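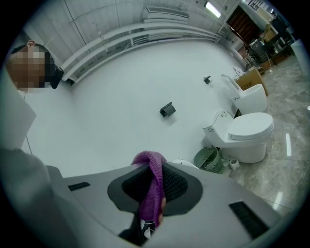 Student Projects

The robotics club of Zollska has started its new cleaning project in September. Its 16 members use hand-held grippers to record how a person wipes a toilet, and the Zola team will teach a robot from it.

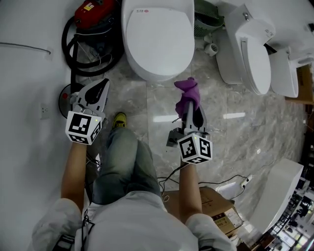 Two grippers and a purple cloth, with the toilets close by.

The club wants to have 102 recordings before the Hirvonen competition. One turn takes 15 minutes, and then the students change places.
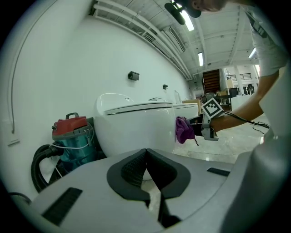 After the turn, they write down which movements were difficult for the hand.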